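Esmaeil Alipour
@ealipour_blocks

1/ Notes on sorting a mixed lot of secondhand toy blocks. The lot came from a school sale in December: one crate, 132 pieces, at least two original sets mixed together. No boxes, no part lists.

2/ First pass is by finish, painted or plain. Color is the least reliable thing to sort by, but it is fast, and it cuts the pile down to where you can measure.

3/ Second pass is by thickness. I use a cheap digital caliper and write the reading in pencil on masking tape. Blocks from one set normally agree to within a few tenths of a millimeter. Blocks from two sets normally don't.

4/ In this lot the plain ones came out at 25 mm and the painted ones slightly under. I assumed paint would add thickness. Radoslava Hudec pointed out that the painted set was probably sanded harder before coating. That fits the rounder corners.

5/ Cleaning. Damp cloth, a drop of dish soap, wipe, dry on edge. Do not soak. Plain wood raises its grain and the faces stop sitting flush. I lost 4 good pieces that way on an earlier lot.

6/ For light sanding I go to 240 grit on plain faces only. Leave old paint alone unless you know what it is. If you don't know, the piece goes on a shelf and not to a child.
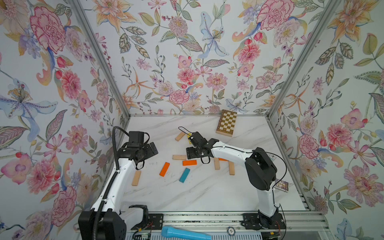 7/ Stacking tolerance matters more than looks. A tower of thin blocks hides small errors until about the sixth layer, then leans. I check each face on a flat stone surface and press the corners. If it rocks, it goes in the seconds bin. White marble works well for this, even with gray veining, and plain wood and orange paint both stand out against it, so I can spread the pieces loosely and still find them. A small chessboard is handy too: the squares give you a quick straight line to set an edge against.

8/ Storage: flat trays, one layer, plain and painted separate. Mine are the shallow Doltberg ones. Deep bins chip the paint on the corners.

9/ Result so far: 40 pieces matched to the plain set, the rest still in trays. If anyone has a part list for an old Lasine set, even a partial one, please reply with the block thickness.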